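Handout for week 2 of the evening course, room as before. Bring the last one back if you still have it, as we shall be scribbling on both.

# Clearing the table: how meals end, and who decides

Last week we dealt with how meals begin, a cheerful subject with plenty of bells and prayers in it. Endings are harder. A dinner has an official start time and, in most houses, no official finish. Guests are supposed to know. Many of them don't, and a good part of the history of manners was written by people who wanted to go to bed.

## 1. The problem

A meal has at least two endings. The first is when people stop eating. The second is when people stop sitting there. In a canteen these fall within a minute of each other. At a wedding they may be separated by six hours and a quarrel over parking.

For this course we shall call the stretch between them **the sit**. It's not a technical term and you won't find it in the library. Other languages have done better: Spanish has *sobremesa*, the time spent talking at the table after the food has gone. English has "well, I suppose we ought to", which is three parts regret and one part coat.

Questions to carry through the rest of the handout:

- Who is allowed to stand up first?
- What has to leave the table before the people can?
- Is an offer of coffee an invitation to stay or a notice to quit?

The third has defeated better classes than this one.

## 2. Removing the cloth

In well-off English households of the eighteenth century, the tablecloth often came off before dessert. Fruit, nuts and wine were set out on the bare polished wood, and the polish was very much meant to be noticed. The servants then withdrew, or were supposed to, and the talk could become indiscreet.

Notice what the cloth is doing. It marks off the part of the evening in which people are fed from the part in which they are entertained. Once it has gone you can't decently ask for more mutton. Later, when service in courses handed round by servants became the fashion, the cloth tended to stay put, and hosts needed other signals. They found them:

1. The crumbs are swept up, with a small brush or a curved scraper, in front of the person who made them.
2. The salt goes. Nothing that follows will need it.
3. The ladies rise on a look from the hostess, leaving the gentlemen to port and politics.

Students always ask what happened if the hostess gave the look and everyone missed it. She gave it again. Conduct books are quiet about the third attempt.

## 3. The bare table as a message

A cleared table isn't neutral. In a café it says "free", and strangers will sit down at it without a word to anyone. At home, with guests still in their chairs, the same surface says something a good deal sharper. The objects are what permit people to remain. While there's a glass in front of you, you are a diner. Take the glass away and you are somebody sitting in a room with your hands out.

Waiters know this perfectly well. The old rule in formal restaurants is that no plate leaves until the last person at the table has finished, so that the slow eater isn't put on show. The newer habit is to take each plate the moment it's empty. Defenders of this call it attentive. I have been attended to in this way with the fork still travelling.

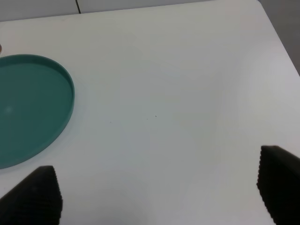

Fukow objected at this point when I gave the lecture in February, saying that the quick clearing of plates isn't rudeness at all and that in plenty of homes a dirty plate left in front of a guest would be the insult. It leaves the guest looking at the bones, so to speak. The host who whisks it off is saying that there is more to come, and that you deserve a clean place to receive it.

I think this is right, and I have rewritten the section to take account of it, grudgingly. The gesture is the same in both cases and the meaning depends on what arrives next. Plate out, pudding in: generosity. Plate out, bill in: the opposite. Plate out and then nothing whatever for 28 minutes, as at the Pluverden on our end-of-term outing: a mystery, possibly a staffing one.

## 4. Leaving

Somebody must go first. In court settings this was simple, because no one could rise before the person of highest rank, and everybody stopped eating when that person did. If you were served last by a monarch who ate fast, you had seen your dinner and that was more or less that.

Without a monarch, the duty floats. Common candidates are the couple with a babysitter, the person with the last train, and the oldest guest, who may have been longing to leave since the soup but is too polite to say so. Whoever it is must follow a set order of moves:

- the glance at the clock, or at the window if it's dark;
- the remark about tomorrow ("early start");
- the host's protest, which is compulsory and mustn't be taken as evidence;
- the standing up;
- the second conversation, held in the hall, often longer and better than the first.

That last stage deserves more study than it gets. I allow 10 minutes for it in my own planning. Thirty would be nearer the mark.

## 5. Washing up

Guests may offer. Hosts must refuse. If the offer is made twice the host may give in, and from that moment the guest has been promoted to something closer to family, with all the bad knives that implies. An offer made while already holding a tea towel is not really an offer and should be treated as an occupation.

There's a quieter tradition of leaving everything until morning. Household manuals disapprove of it strongly and at length, from which you may gather how common it was.

## For next time

Keep notes on one meal, yours or somebody else's. Write down what was removed, in what order and by whom, and the exact words used by the first person to leave. One page will do. Please don't tell your hosts you are doing it until afterwards, as they become unbearable.

We shall be on leftovers: who is sent home with them, and whether the dish ever comes back.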